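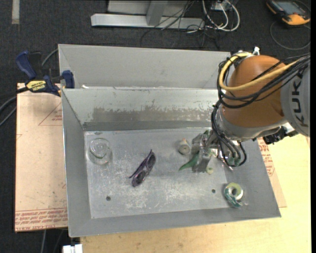

Softwareentwickler/in Greifplanung und Wahrnehmung (m/w/d)

Wir sind Skustis, eine kleine Firma für Robotersoftware, und suchen für unser Projekt Bitirano eine Person, die gern zwischen Code und Roboterzelle arbeitet. Bitirano plant Griffe für gemischte Gegenstände in einer Kiste. Mit durchsichtigen und glänzenden Teilen hat unsere Wahrnehmung noch große Mühe, dort liegt der Schwerpunkt der Stelle.

Ihre Aufgaben
Weiterentwicklung der Segmentierung und der Posenschätzung
Bahnplanung für den Arm nahe an den Wänden der Kiste
Pflege von unserem Testkatalog mit 381 Gegenständen
Auswertung von Fehlgriffen, auch selber an der Zelle

Was Sie mitbringen
Gute Kenntnisse in C++ und Python, Erfahrung mit ROS 2 und mit Tiefendaten. Ein Studium ist willkommen, aber keine Bedingung. Deutsch oder Englisch genügt, im Team von 8 Personen sprechen wir beides, je nachdem wer am Tisch sitzt.

Wir bieten
Eine unbefristete Stelle ab Dezember, Vollzeit oder 80 Prozent. Zwei Tage pro Woche können Sie von zu Hause arbeiten.

Bitte schicken Sie Lebenslauf und ein Beispiel von Ihrem Code bis 12. August an Mateja Delić, Kennziffer 585. Ein Anschreiben brauchen wir nicht. Fragen zur Stelle beantwortet sie gerne auch vorher.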